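Who Took the Teaspoons? Cutlery Loss in Shared Kitchens at Cimthorpe Hall
Morenike Abubakar and Traian Olteanu
Second-year group project, submitted 2018-01-23

1. Background

Every shared kitchen at Cimthorpe Hall starts the year with a full set of cutlery and ends it with one ladle and a bad atmosphere. The hall office replaces what has gone, adds the cost to everybody's bill and writes "general wear" next to it. We have been billed for general wear twice and neither of us has yet worn out a spoon.

Our tutor asked for a project on "a shared resource in daily life". The other groups picked fisheries, the library printers and the Brurkero bus. We picked teaspoons, partly on principle and partly as the work could be done in slippers.

2. What we wanted to know

Does cutlery leave a kitchen slowly, or in bursts? Do people take it on purpose, or does it travel with a bowl of cereal and fail to come home? And does it make any difference if a kitchen has a proper place to put things?

3. Method

The office kindly let us see its stock sheets. They list 1,897 pieces of cutlery given out at the start of the year, against a target of 3,000 which appears on a poster in the lobby and which we could not trace to any living person. We then counted what was left in every kitchen. A count took one evening per floor, longer on the third, where we were offered soup.

We also put a short form under each door. It asked residents how many hall items were in their room at that moment. Forms were unsigned. One came back with a drawing of a fork and the word "prove it".

4. Storage

Kitchens store cutlery in one of two ways: in a drawer, where it lies in a heap, or in a divided tray. The hall handbook recommends trays. It also recommends going to bed at a reasonable hour.
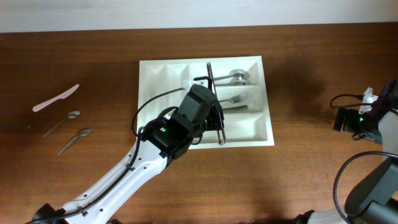
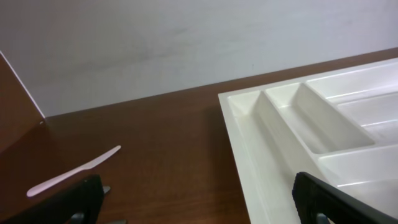
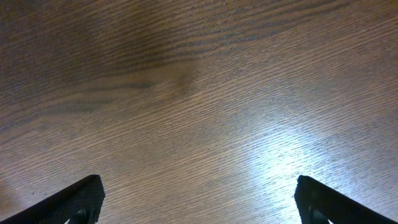 Figure 1. Wood-grain tabletop, three views; the cutlery tray is in the first and second.

We had expected the tray kitchens to do better, on the grounds that an empty slot looks like an accusation. They did slightly better for forks and no better at all for teaspoons. Traian thinks people stop seeing the slot after a week. Morenike thinks they see it perfectly well and assume it is somebody else's fault, a view she formed while living with Traian.

5. Results

We found 835 pieces in the kitchens. Residents admitted to a further 382 in their rooms. That leaves 680 pieces which are neither in a kitchen nor, if the forms are to be believed, anywhere else in the building.

Teaspoons went fastest, then small forks. Knives mostly stayed put. Losses came in bursts, the largest just before the winter break, when people pack in a hurry and anything on the desk goes into the bag. Several forms mentioned a parent's house.

6. Problems with the study

People lie about spoons. We also counted one kitchen twice and had to take it out again, and the stock sheets treat a serving spoon and a tablespoon as the same thing, a point on which the authors no longer speak.

7. Suggestions

The hall could hold an amnesty in April, with a box by the lobby door and no questions asked. It could also buy more teaspoons than anything else, and put the true cost on the bill under its own name. We have sent both ideas to the office and received a reply thanking us for our interest in parking.

The count sheets are in the blue folder on the second-floor noticeboard. Please put them back afterwards.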